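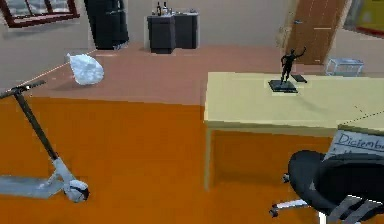 The tall black fridge in the back corner, against plain walls and a pink and orange floor.

Frequently asked questions about the Irnesari shared kitchen

Can anyone hire the kitchen?
Yes, and we do mean anyone! Jam makers, supper clubs, grandparents planning an enormous birthday lunch, people who simply haven't got the oven space at home. You need to be over 18 and to have read the house rules (they're short, we promise), and after that it's just a matter of finding a slot that suits you.

How far ahead should I book?
Two weeks is usually plenty, although March fills up early with people baking for the spring fair, so do drop us a line sooner if you have your heart set on a date then. Fabrice Pons looks after the diary and is very good at squeezing people in.

What is the smallest booking?
2 hours. That includes your washing up, which always takes longer than you think, so please be kind to yourself and leave a good half hour for it.

May I leave food in the fridge overnight?
You may, for one night either side of your booking, as long as it's covered and has your name and the date on it. Anything without a label goes in the bin, I'm afraid, however lovely it looks.

Do you have pans and trays I can borrow?
We do, and you're welcome to them. Bring your own knives if you're fussy about them (lots of our regulars are), along with tea towels and any special tins.

Is there a deposit?
For private bookings, no. For events with guests we ask for £400, returned within a week once the kitchen has been checked.

How do I get to you by bus?
Take the 463 to Policarpio Yard and walk back past the chemist. Our door is the green one, and the bell is rather quiet, so give it a good long press.

Do you run classes?
Ferenc Vida teaches bread and dumplings in the evenings, and beginners are made very welcome. Places are booked through the same form as the kitchen; just tick "class" at the top and tell us about any allergies.

Page last updated 12 May 2024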